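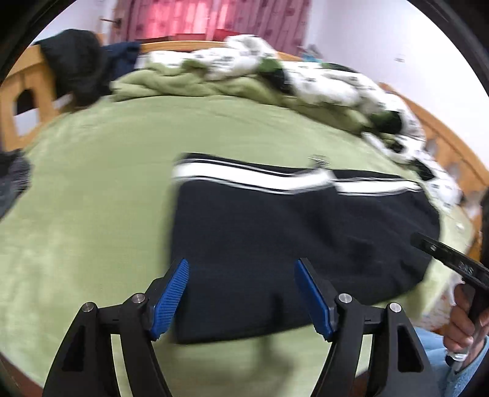
Tomoyo Hamada

2020-08-12

Home | Laundry | Closets | Small Spaces | Archive

How to Fold Big Black Clothes on a Bed

I love folding on the bed! It's the biggest flat surface in most homes, it's the right height if you kneel, and a plain light sheet makes a dark garment so much easier to read. On my pale green one, a black piece with white stripes shows every edge, and even on black fabric the creases are easy to find once there's something light around them.

Start by pulling the sheet tight. Lay the garment down and get one side straight before you touch anything else. I always begin with the left edge, running it straight up and down, and then work across to the right, which is where the rumples like to collect. Smooth them with the flat of your hand, from the middle outward.

Now use the stripes. If your garment has a wide white band with thin lines beside it, you have a built-in ruler! Where two striped sections meet, look for a fold running down from the meeting point. Lift the fabric there, give it a gentle shake and lay it back so the fold opens out. Don't drag it, or you'll just push the crease somewhere else.

Once it's flat:

Fold the left side in to the middle.
Fold the right side over it, keeping the edges parallel.
Bring the bottom up by a third, then once more.
Turn the bundle over and press lightly.

For anything really bulky, stop at two folds and store it on a shelf. My drawers are 17 inches wide and a heavy sweatshirt folded in thirds slides in nicely, with room for a second one next to it.

Domingo Domínguez wrote to me in May asking about hoods. Fold the hood down flat over the back first, then carry on as above. It makes a slightly thicker bundle, but it stacks just fine, and the stripes still line up beautifully if you take your time with the sides.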